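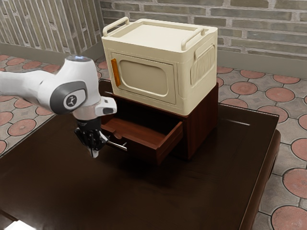 # Is the Cordero drawer pack worth paying for, or should I build my own scenes?

**Lleucu Yorath**

I help run a small robotics lab at a college in Galthorpe. We have one real arm that gets booked solid, so we've been looking at doing most of the drawer and cabinet work in simulation. Cordero sells a ready-made pack for this called Gellbridge. You get rendered rooms, furniture with moving drawers, a white arm with a black gripper, and a set of recorded episodes to train on. The quote is $1,994 for a one-year license, support included.

The sales page says 2,432 episodes and "household variety." I've had the trial for a couple of weeks and I'm not convinced by the variety part. It looks nice, I'll give them that. Wood tables, tiled floors with big terracotta circles, a brick wall at the back. But a lot of the trial is the same small cabinet with one drawer and a bar handle, with something sitting on top of it. The drawers I've looked into are empty. My students' actual problem is drawers that stick, or that have junk in them that catches.

Two things I'd like to hear from people who paid for it:

- Does anything trained on this pack carry over to a real drawer without a lot of extra work?
- Are the close-up views any use, or are they filler?

I asked the company both of these and got a brochure back.

## Hywel Price

Bought it, used it for most of a year, let it lapse.

On your first point: some, but less than they hint at. What carried over for us was the approach. The arm learned to get the fingers near the handle at a sensible angle, and that held up on a real cabinet better than I expected. The pull did not. Their drawers slide as if somebody had greased them. Ours is a secondhand kitchen unit and it drags for the first inch. We ran 38 pulls on it straight from the pack's training and I stopped writing down the failures partway through, so I won't pretend to have a rate for you.

You can change the friction yourself. It's in the joint settings, in a file the manual doesn't mention, and the defaults come back when you update. Keep a copy.

Before you pay, I'd ask them these in writing:

1. How many different cabinets are in the full pack? Don't accept a number of "scenes." Moving a box from one side of the cabinet top to the other counts as a new scene in their books.
2. Do failed attempts come with the episodes, or only the clean ones? We only got clean ones, and you need both.
3. What happens to models you've trained if the license runs out? I got two different answers from two people there.
4. Can you look at the close-up footage from a full episode before buying? Check how much of it has a handle or a finger in view. Plenty of ours was like the render below, all wood grain and furniture panels with a couple of shiny metal posts, and nothing in it a drawer policy could grab. Pretty, but I filtered those out and lost nothing that I could measure. 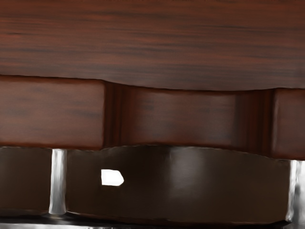 ## Delyth Griffiths

We use it and it's fine. Looks great in presentations. Support answered within the day when I had a login problem. If your budget covers it I'd just get it, building scenes yourself takes forever.

## Carys Rees

I'd be careful with "it's fine." Fine for what? If you need footage for an open day, sure. Lleucu is asking whether it opens drawers.

I haven't bought Gellbridge. I did the trial in May and then built my own scenes for a group over in Sallasness, so weigh this accordingly. The room was easy. I used flat gray walls and no one's model suffered for it. The drawer was the slow part, maybe three weeks of evenings, mostly spent getting the handle to behave when the fingers closed on it. At the end I had five cabinets that I understood, including one that sticks on purpose.

I partly disagree with Hywel on the close views. Throwing them all out is too blunt. If a camera is going to sit very near the furniture on your real setup, then some of what it records will be boring wood, and the model has to cope with that. I'd keep a small share. What I would not do is pay for them as though they were demonstrations — check whether they're included in that 2,432. I asked during the trial and never got a straight reply.

My suggestion is to ask for a shorter license. They don't list one, but they offered me three months when I said no. Spend the first week on a single cabinet, turn the friction up, put some clutter in the drawer and try it on your real arm as soon as you can get a booking. If it can't manage that, the rest of the pack won't save it.

**Lleucu Yorath**

Thanks, this is more than I got from the brochure. I've sent them Hywel's list and asked for the three months. Carys, would you be willing to share the sticking drawer?

**Carys Rees**

Yes, once I've cleaned up the file. Parts of it are held together with comments to myself.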